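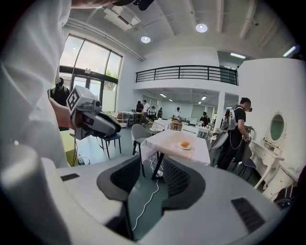 *The white table in the middle of the room, with an orange on its little plate.*

## The Long Room at Tullow

Welcome, and thank you for stopping by! I have been meaning to put up a page for the long room ever since we finished with it in March, and what with the stairs and then the boiler it kept slipping down the list. We have one room up so far, and the rest of the house will join it as I get each part into a state I'm happy to show.

Tullow was built as a seed merchant's house and spent a good many years as a dance school before it came to us. The long room was where the classes were held. When we took it on it still had a notice from 1984 pinned up inside the door, asking pupils to please not lean on the glass (I kept it, of course, and it lives in a drawer now).

**The window.** I'd have taken the house for this alone. The arch is divided up by black bars, with trees and sky on the other side, and the daylight pours in. Mellor, the firm that did the repairs, had 31 panes out and back again in 5 weeks, and I held my breath for most of them.

**The table.** It wears a plain white cloth that hangs over the edges, and I have given up ironing it — a few wrinkles never spoiled anybody's lunch. The gray upholstered chair with the thin black legs is the comfortable one, so get there early. A darker chair keeps it company on the other side.

**The vanity.** All curves and carving, painted white, with a round mirror in a thick white frame. It came from the Patska salesroom, lot 132, and took more than one trip up the stairs before we found the angle. I had meant it for a bedroom, but it looked so well against the tall curved wall that it has stayed.

**The floor.** Green! I went back and forth on the color all winter, and I'm so glad I was brave about it.

Next up will be the pantry, once the shelves are painted.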